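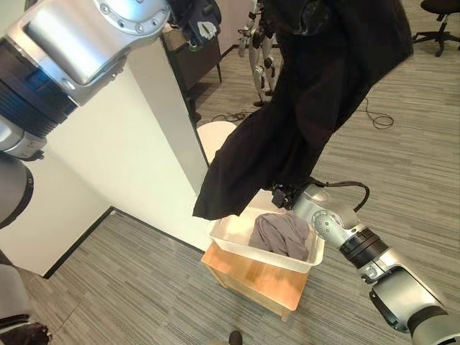

**의류 정리 작업 참가자 모집 (Pilden 생활동작 연구실)**

Pilden 생활동작 연구실은 세탁물 바구니에서 옷을 꺼내고 펼쳐 개는 작업의 순서와 소요 시간을 조사한다. 본 조사에 참여할 성인을 아래와 같이 모집한다.

## 작업 내용

- 바구니에 담긴 의류를 한 벌씩 꺼내 종류별로 분류
- 상의, 하의, 긴 겉옷을 평소 방식대로 개기
- 갠 의류를 다시 바구니에 넣기
- 회차별 설문지 작성

어두운색의 크고 늘어지는 옷은 앞뒤와 소매 위치를 구분하는 데 시간이 걸리므로 별도 회차로 진행한다. 개는 방법은 지정하지 않으며 속도에 따른 평가도 하지 않는다.

## 조건

| 항목 | 내용 |
|---|---|
| 모집 인원 | 8명 |
| 참여 횟수 | 1인 5회 |
| 회당 시간 | 2시간(휴식 포함) |
| 장소 | Pilden 본관 의류 작업실 |
| 신청 마감 | 2026년 1월 20일 |

## 자격

- 만 19세 이상으로 가정에서 주 1회 이상 빨래를 개는 사람
- 선 자세와 허리를 굽히는 동작을 반복하는 데 지장이 없는 사람
- 섬유 먼지 또는 세제 잔향에 알레르기가 없는 사람
- 한국어 또는 영어로 작업 안내를 이해할 수 있는 사람

지난 12월 예비 조사에 참여한 사람도 신청할 수 있다. 예비 조사에서는 1,015벌이 넘는 의류의 정리 기록을 수집하였으며, 이번 조사에서도 동일한 분류표를 사용한다.

## 유의 사항

실내는 카펫 바닥이므로 굽이 낮은 신발을 착용한다. 반지, 팔찌 등 옷감에 걸릴 수 있는 장신구는 작업 전에 뺀다. 의류와 바구니는 연구실에서 제공하며 개인 세탁물은 반입할 수 없다. 사례비는 회차별로 정산하고, 중도에 그만두더라도 완료한 회차분은 지급한다.

## 신청 방법

본관 안내 창구에서 신청서를 받아 이름, 연락처, 참여 가능 시간대를 기재한 후 제출한다. 선정 결과는 개별 통지한다.

담당: Salamatu Isah(참가자 접수), Nanami Takeda(작업 절차 문의)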